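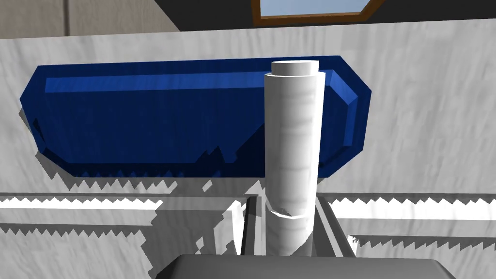
Līga Mockus wrote to us after the first edition that the chapter on averages had put her off averages altogether, and she wanted to know whether that was the plan. It was, partly. She teaches in Dordale, where the council likes to say that the typical household uses 223 litres of water a day, and her students had gone looking for a household that did. They found 2, both of them guessing.

Chapter 4
What the Average Leaves Out

An average is a sum divided by a count. There is nothing wrong with it as arithmetic. The trouble starts when the figure gets a job to do, such as setting a price or winning an argument, and whoever put it to work forgets to mention how the numbers were gathered.

Take the Plevham commuting survey, which we will come back to in section 4.3. More than 2000 forms went out in May and the report gives a mean trip of 30 minutes. It doesn't say how many forms came back. It doesn't say whether people who work from home were entered as zero or dropped, and the mean will move a fair way depending on the answer. Margus Dambrauskienė, who defended the report at the time, argued that the two choices "come out in the wash". We have yet to see the wash.

The median is often offered as the cure. It does behave better when a few values are very large, as with incomes or house prices, but it is just as helpless against a badly drawn sample, and a town with a great many short trips and a great many long ones can have a median that describes almost no one's morning.

In this chapter you will calculate the mean, median and mode for small data sets, then change one value at a time and see which measure shifts. Keep your working. You will need it for the exercises on spread in Chapter 5.

Before you start, find a published average in a newspaper or on a power bill. Write down what was counted, who counted it and what you would have to ask before you believed it.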